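Wonness Household Textile Notes

A small text dataset of care and repair notes for household textiles, collected from three mending groups in Wonness and Mevholm. Each record is one item that came across the table: what it was, what was wrong with it, and what the mender wrote down.

Contents

items.csv: one row per item, 295 rows
notes.txt: the free-text notes, keyed by item number
fibers.csv: the fiber names used in items.csv, with their common spellings
LICENSE

Fields in items.csv

item_no: integer, unique, not continuous
group: wonness_a, wonness_b or mevholm
kind: glove, sock, dishcloth, napkin, scarf, pillowcase, other
fiber: main fiber from the label, or "unknown"
fault: hole, open seam, stain, felting, snag, worn edge
method: darn, patch, whipstitch, wash only, none
minutes: time spent, as written by the mender
returned: yes, no or blank

A blank in "returned" means the sheet was not filled in. Do not read it as a no. The Mevholm group left this field blank through most of June.

How the notes were collected

Menders filled in a paper sheet for each item. The sheets were typed up on Thursday evenings and checked once against the paper. Spelling in notes.txt is as written, except that personal names and phone numbers were removed. Abbreviations were left alone. "WS" is whipstitch, "RS" is right side, and "NFR" is not for repair.

Items that arrived together, such as a pair of gloves, share one item number unless the faults were different. In that case the second item has its own row and the note says "pair of" followed by the first number. 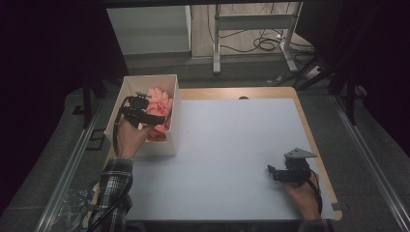 Pink-orange item in an open white box on the tabletop board.

Color is not a field. It was on the first version of the sheet, but the menders used so many words for the same shade that the column was dropped. Color words still turn up in notes.txt.

Known problems

Fiber is unknown for a lot of the older items because the labels had been cut out. Wool and wool blends are mixed together in the wonness_a rows.

The "minutes" field is rounded differently by each group. Mevholm wrote the number from the clock, while the other two rounded to the nearest quarter hour. Comparing times across groups will give poor results.

Notes longer than 200 characters were split over two lines in the first release. This is fixed in the current file. If your copy has 12 rows with no matching note, download it again.

Contact

Corrections go to Abrehet Hadgu, who keeps the paper sheets. Please give the item number and the group.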